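Interior Surfaces, Unit 2: Floors and Ceilings in Converted Buildings

Instructor: Uriel Painemal
Reading for this unit: Obura, course pack, pages 30 to 46

Many workshops and studios are set up in buildings made for storage. The shell is usually sound. Comfort is the harder part, and most of it depends on the two largest surfaces in the room.

Floors. A bare concrete slab is cheap and takes heavy loads. It is also hard on the feet and cold in February. Paint wears through first at doorways. Check the slab for damp before choosing any covering, and write down where each reading was taken.

Ceilings. Corrugated panels span long distances with little support. They reflect sound back into the room, and rain on them can drown out speech. Hanging baffles help, but keep them clear of lights and sprinkler heads.

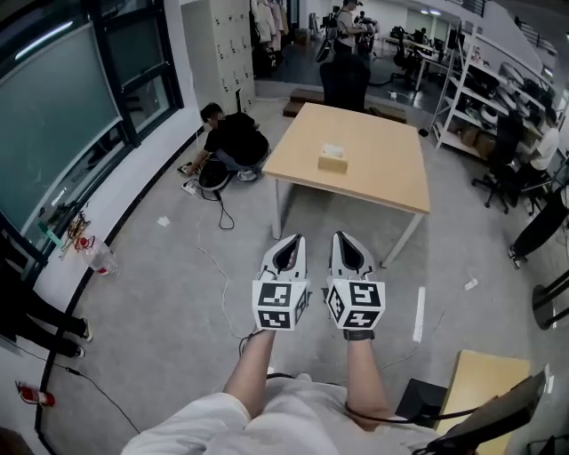
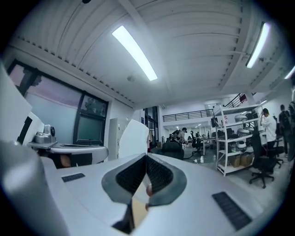 Fig. 2. Gray concrete floor (first picture) and white ribbed ceiling with crossing beams (second picture).

Furniture. Choose light tables that two people can lift. Put felt or rubber under metal legs.

Assignment, due 4th May: pick a room you use often. Draw the plan, name the floor and ceiling materials, and list two changes you would make on a small budget. One page. Kiprono Obura will collect the drawings at the start of class.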